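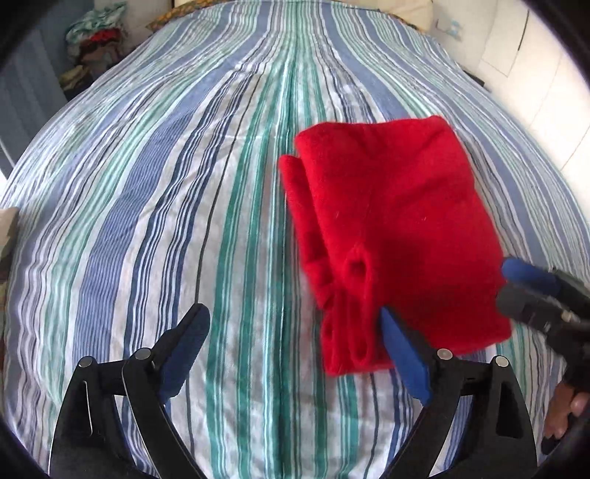

How to keep up with a long drama series when you've fallen behind

Posted 10/05/2023

Quick one, got two episodes waiting. People keep asking how to catch up on Clirkside before the new season. 258 episodes. Yes, really. Doable by August if you start now.

1. Get the episode list first. The Leka fan wiki has one, sorted by storyline. Print it or save it. Don't read the comments, full of spoilers.

2. Mark the must-sees. Pilot, both weddings, the hospital fire, every finale. Skip the whole cruise ship arc. Trust me.

3. Watch in blocks. I do 13 at a time, then a break. More than that and the cousins all blur together.

4. Recaps for the rest. Tramik has short written ones, up to 700 words each. Good enough for filler weeks. Their season four ones are out of order so check the air dates.

5. Mute the cast. Names, show title, the hashtag. Do this BEFORE you start, I didnt and got the big death ruined on day one.

6. Subtitles. The early seasons on Cetik have bad ones, whole lines missing. Switch them off and back on, sometimes it loads the newer file. If not, try the app instead of the browser.

7. Write down who is married to who. One line each, update as you go. Sounds silly, you will need it by teh second wedding.

Casting rumors for the new season: leave them alone till you're caught up. Half of them give away who's leaving.

Will add my skip list when its typed up.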